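4.2 Recording your first batch

Now the fun part!

1. Set the basket on the left and scatter the plastic spoons to the right. Messy is good.
2. Start Skullurer and name the batch.
3. Guide the gripper to one spoon, close, lift and drop it in the basket.
4. Press Save, reshuffle and go again.

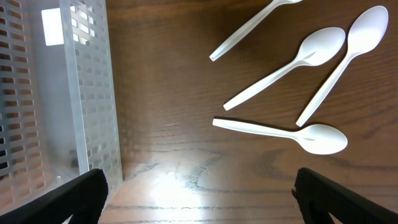

Aim for 24 goes per batch. By 100 you'll have a lovely mix of angles to learn from.

Caution: keep your fingers clear while the gripper closes.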